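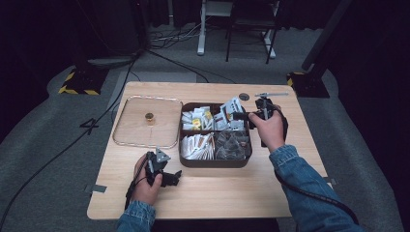
Progress report to the Gavalas fund, tabletop sorting project
Prepared by Magdalini Raptis, Kirkthorpe lab
August 24, 2024

We are thrilled with how this period went. When we wrote to you in May we had 22 usable demonstrations and a long list of worries. We now have 159, all recorded with the two hand-held grippers, and our target of 600 looks well within reach!

The tea box has become our favorite task. Four compartments, packets and sachets of different shapes, and the dark pyramid bags in their clear wrappers, which are slippery little things to pick up. Rizwan Hashmi and Paraskevi Dimitriou do most of the recording, and they have both become wonderfully smooth at it. Early on we all grabbed too fast, and the model copied our bad habits (it lunged at everything).
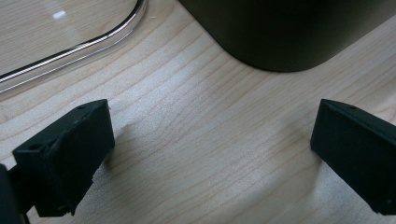
Clear plastic is still the hardest part. The first trained model often misjudged where a rim ended, so Darius Grīnberga now asks for slower approaches near anything see-through, and for different starting positions every time. We also leave in the recordings where a packet slips and gets picked up again. Those turned out to be some of the most useful ones we have.

Three things are still open. We threw out 3 recordings for cable snags and want longer leads. Labeling is behind, though Evangelia Ververidis has started on the backlog. And we would like to repeat the whole task at the Sonham site, on another table and under other lights, before training the next model.

Spending is on plan. Could you let us know whether the Sonham travel can come out of the equipment line?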